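Horkmont celebrity gossip app, reviewed

I've had the paid version of Horkmont on my phone for 30 days. It pulls celebrity news from more than 200 sites and sorts it by name, so you can follow a singer or an actor and skip the rest.
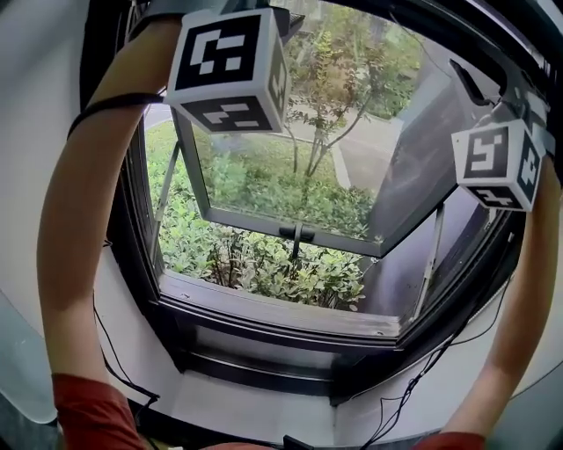
Page last updated: December

The baby and wedding alerts are quick. Rumours aren't labelled clearly, though – I'd like them in a different colour. At $29 a year it's fair value, but try the free version first.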